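Drivier sync stuck at "Pending" after update - Follville site
Status: Resolved
Category: Inventory app / Sync

Friday, 8:40 a.m.
After the October update the stock list stops syncing. 1,453 records show as Pending and the count doesn't move. Both tablets at Follville do the same thing. Brunton is on the same version and syncs fine.

Tried so far:
Signed out and back in - no change.
Cleared the app cache on both tablets - no change.
Switched to the guest network - no change.

9:25 a.m.
Support reply: please send the sync log and check whether any item has an attachment with no location set. The new version rejects the whole batch if it finds one.

10:10 a.m.
Log attached. It stops at error 7 every time, on an item filed under Plurkamine. Location field is blank. The attachment opens normally.
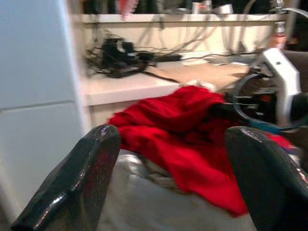

Attachment 1: white panel at left

10:35 a.m.
Set the location by hand and ran a manual sync. Pending went to 0 on the first tablet. The second needed a restart first.

11:05 a.m.
Support reply: a fix for blank locations is planned for the next release. Until then, fill in the field before saving. Closing the ticket.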